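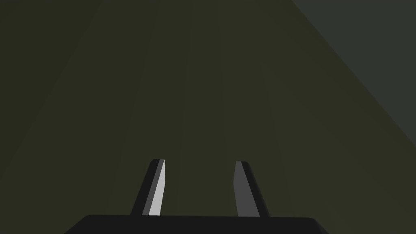 I'd been promising myself a trip out to the Jastberg open day for ages, and this year I finally got off the couch and went. It's a Monday, so I burned a day of leave on it (worth it!), and I was through the door by 8 with a coffee and a lanyard.

The thing I wanted to see was Zekley, their simulation package for people who'd like to try out a robot without buying one. You pay for a licence, pick a setting, and drive the arms through it on screen or let your own software have a go. A seat is $430 a year, or $40 a month if you're only dabbling. I was firmly in the dabbling camp when I walked in.

Damian Lis ran our session, and he's a good talker, quick and a bit rambly, very happy to be interrupted. He started us on the gripper camera view, which is as bare as it gets: two fingers and a lot of dark olive green. I had the controls for a while and spent most of it just getting used to how tiny my movements needed to be. My neighbour was far better at it and wasn't shy about it either.

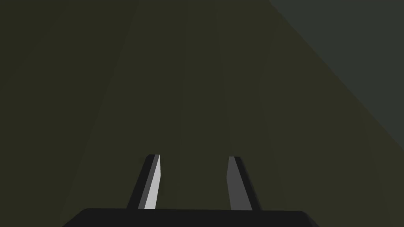

Luvevthorpe Robotics Club – Visits and Outings

I asked about the plain look, with its flat colours and simple blocky fingers, and Damian said the lighting and surfaces can be changed in the settings. I'd have liked to see that done, but we ran out of time. My other grumble is the menus. There's a panel for camera angles tucked inside another panel for something else entirely, and I lost it twice!

Then on to the kitchen, which was my favourite part of the day by a mile. You look down a long room from the robot's own point of view, both arms out in front of you, with a granite-topped island up the middle and a counter down the left with bread sitting on it. There's even a framed picture on the wall. The tilt took me a minute or two (my stomach was not a fan), but after that I was hooked and had to be asked to give someone else a turn.

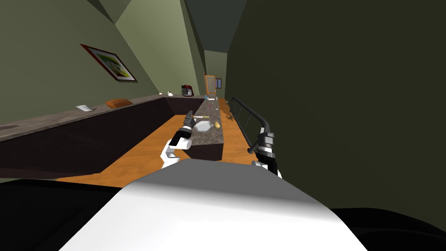
Lunch, and the Szulc stand

Sandwiches were laid on in the foyer, decent ones, and the Szulc people had a table there with their training courses. It's a two-day workshop built around Zekley for $400, lunch included. I took a brochure and had a nice long chat about whether it would suit a club like ours, where half of us can code and the other half mostly like taking things apart. They reckon they'd do a group price, so I've left our details with them.

Parking is free but fills early, and the sign for the visitor entrance is hidden behind a hedge. If you're keen on the next open day, it's in August, and you can put your name down with me at the next meeting. I've already started my month of dabbling and I'm still hunting for that camera panel.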